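Semley Desktop File Organizer, Blue — My Review
Posted November 18, 2022

I have been meaning to write this one up since October, when I finally admitted that the pile of papers next to my keyboard had become a piece of furniture in its own right. I'd looked at the steel one from Zindeck, and it's a handsome thing, but I have owned metal desk sorters before and I can't stand the scraping sound when you shift them over. So I went with the Semley, in blue plastic, and I'm so glad I did!

It's a simple design, with upright compartments and little rectangular holes punched in rows across the front. I thought I'd mind the holes (dust, mostly), but they keep it from looking like a big solid block, and you can sort of tell from your chair which section is getting full. The dividers have slanted openings in them, and a fingertip fits nicely in there when you want to drag the whole thing closer.

Now, my papers are not tidy papers. I keep pastel sheets in with the white ones, old folders, and glossy covers that have curled at the top from being shoved into bags, and I like to pull out a whole fat handful at once and go through it at the table.

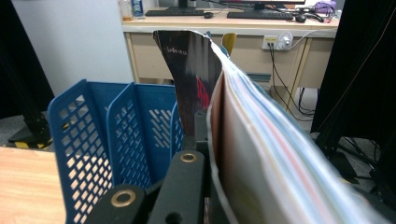 Rerkadholm wrote in after my first short post to say that hers started leaning once she put catalogs in it, and she wondered if mine did the same. It did, a little, when I loaded only one end. I moved the heaviest folders to the middle and it has stood up straight ever since. I counted 154 sheets in my fullest section, and they still slid out without a fight, though I'd stop at 100 if yours are as dog-eared as mine.

My one real complaint is the thin stuff. A single sheet on its own slumps down and bends at the waist, so I tuck loose pages inside a folder first — a small nuisance, but you do get used to it. I'd also have loved a spot for labels.

I've had it for 7 weeks now and I'd buy it again, probably a second one for the kitchen bills.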